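Tiltimham Owners' Club, Technical Section
Minutes of the meeting held Apr 15, 2025

Present: Hidayah Santoso (chair), Volodymyr Kushnir (minutes), nine members.

1. Previous minutes
Accepted with one correction. The torque value for the Pellegrini wheel bolts should read 79 lb-ft.

2. Door seals
H. Santoso reported on rear door seals for the Prillard wagon. Water enters at the lower corner, where the factory seal is joined. The Dedska replacement is one piece and costs 40 dollars a side. Two members have fitted it. One had to trim the inner lip before the door would latch. Part number to go in the next bulletin.

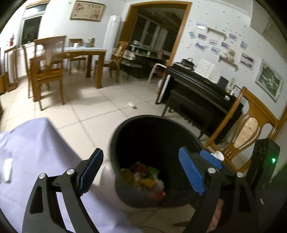 Round black bin with wrappers at the bottom.

3. Battery drain
V. Kushnir measured the standing current on his own wagon at 683 milliamps with the doors locked. Pulling the fuse for the rear courtesy lights brought it down to a normal reading. The tailgate switch is suspected. Members with the same fault are asked to test the switch before buying a battery.

4. Clean-out before storage
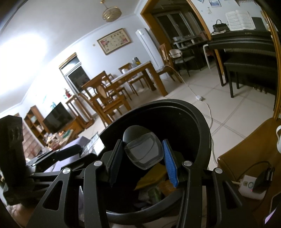
Cars laid up from November should have the cabin and trunk emptied completely. Food packaging draws mice, and mice chew the seat wiring. Door pockets and the space under the rear bench are the places most often missed. Wrappers like the yellow and green ones in the bin should be out of the car before the cover goes on. H. Santoso to add this to the storage checklist, after the tire pressure entry.

5. Club funds
Balance 3448 dollars. Purchase of a second battery tester approved.

6. Other business
Loan of the spring compressor: return it with both hooks. One is still missing.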